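Play kitchen and shop corner – monthly inspection
Kanaan Family Centre, downstairs room
October
Checked by: Gunhild Eskildsen
Second signature: Tamer Sabbagh

Comments go under each line. "Fine" is not a comment. Last month there were 15 of those and I still don't know what was looked at.

1. Tabletops clean, smooth, no chips or lifting
Result: OK
Grey table by the window is sound. The sign-off sheet says all surfaces are sanitized "after every session". I would like to see who is doing that at 11:30 when the next group is already in the doorway. Initials, please.

2. Table legs tight, no wobble
Result: Needs work
Back left leg turns by hand. Fadi Moussa says he tightened it. I believe he tightened one of them.

3. Shelving fixed to wall
Result: OK
Anchors pulled hard, no movement. The supplier's leaflet for the Trerard unit says anchoring is optional under 90 cm. I don't accept that in a room full of climbers and neither should you.

4. Play food, small pieces
Result: Partly
Everything goes through the small parts tester, including pieces that "obviously" won't fit. The Erkano fruit set passed. Two grapes from an older set did not and are in the garbage, where they were supposed to be in September.

5. Play food, condition
Result: OK with a query
Look for split seams, flaking colour and bite marks. Anything that comes apart into halves is tested as halves. The bin label says "suitable for all ages", and I can't find anything on the packaging to back that up.

6. Real food packaging used as props
Result: Needs a decision
Families bring in empty boxes for the shop corner, and I'm not against it. My trouble is with the word "empty". A box counts as empty once someone has opened both ends and looked inside. Crumbs are enough to matter to a child with a wheat, milk or egg allergy, and shortbread is likely to have at least two of those.
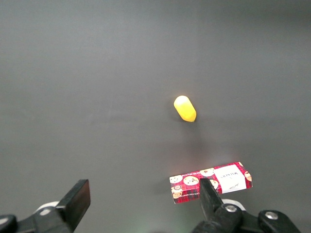
Khalil Karaki suggests taping the ends shut after checking and writing the date on the tape. Good idea, provided the date is the day it was checked and not the day someone found the tape. Boxes still holding food go up to the staff kitchen cupboard. Toy food stays in its own bin and doesn't share a table with anything edible at snack time.

7. Allergy list posted and current
Result: Not OK
The list on the door was printed before the new intake. Tarek Khalaf has the up-to-date one on his computer, where it's no help to whoever is pouring the milk.

8. Floor mats flat, non-slip backing intact
Result: OK
One corner curls. Watch it.

9. First aid kit stocked and sealed
Result: OK
Seal number ends in 199 and matches the log – first time this year.

Repairs outstanding: table leg, door list, prop box rule. I'll recheck the leg myself.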